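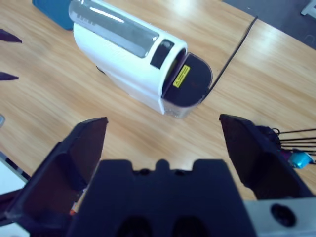 So the coffee machine had its big clean at last, and I'm feeling pretty smug for a Friday arvo. I'd been putting it off since May. It still made coffee, is the thing. It just made it slower and slower, with a noise like a wheelbarrow going over gravel, until even my sister (who'll drink anything) asked if there was something wrong with the flavour.

I'm no expert, but a few of you asked what I do with mine after the kettle post, so this is how it goes at our place.

Clear a proper bit of table first. I used to do this job on the kitchen bench, squeezed in between the toaster and the fruit bowl, and I'd end up with water in the toast crumbs and a banana on the floor. The big honey-coloured table is miles better. You can turn the machine any way you like and get at all its corners, and the light's good enough to show up every splash you've been ignoring. I do wipe the table down before I start, with the grain, using a cloth that's been wrung out hard. Wood and puddles don't mix, and I've got a white ring near one end to prove it (the Narnham house, a vase, we don't talk about it).

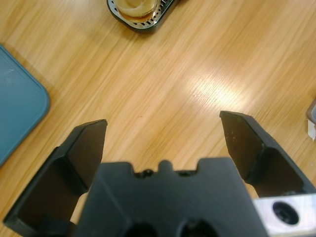 Photo: Lieselotte Hellwig

Next, empty everything that can be emptied. Tank, tray, used capsules. I always think I've emptied the capsules and there's always one more hiding in there, squashed flat and smelling like an ashtray. Tip the lot, give the loose bits a swish in warm soapy water and leave them on a tea towel. Unplug the machine before you go poking at it, please! My mum would want me to say that.

Then the descaler. I buy the Gerlach sachets from the hardware shop in town, mostly out of habit, and mix one with about 800 mL of water in a jug. The Drolla liquid works too, but the smell got right up my nose. Read whatever your own machine's booklet says, as they all seem to want something different. Mine wants the whole lot run through, then 2 full tanks of plain water afterwards. It's boring. Put the radio on.

Keep a little clear plastic cup handy while you're at it. I like to see what I'm dealing with, and a mug hides everything. A shallow bit of yellowy-orange liquid with specks at the bottom is not a thing you want to picture in your flat white, but there you go, it's very motivating.

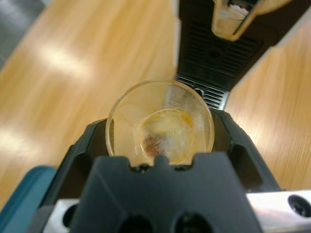
The fiddly bits

Once the rinsing's done I get stuck into the drip tray grille. All those narrow slots! An old toothbrush is the only thing that gets in there, and you have to go along the slots, because if you scrub across them you only flick coffee at yourself. Ask me about my good cream jumper.

The capsule lever gets a soft cloth and a drop of dish soap, and so does the chrome down the side. I've got a yellow Olance cloth I keep just for shiny things, and nobody else in this house is allowed to touch it. Chrome shows every fingerprint, so I leave it till last and then try not to pick the machine up by it. I pick it up by it every time. 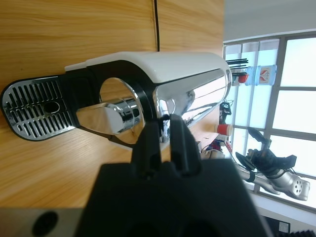
Putting it back

Dry the cord as well, it gets surprisingly grotty along the bit that sits behind the machine. Then tank in, tray in, and run one shot of plain hot water before you trust it with a capsule.

I'm going to try doing this every couple of months from now on. I've written it on the calendar in pen. Next week it's the oven, unless I can think of something better to do.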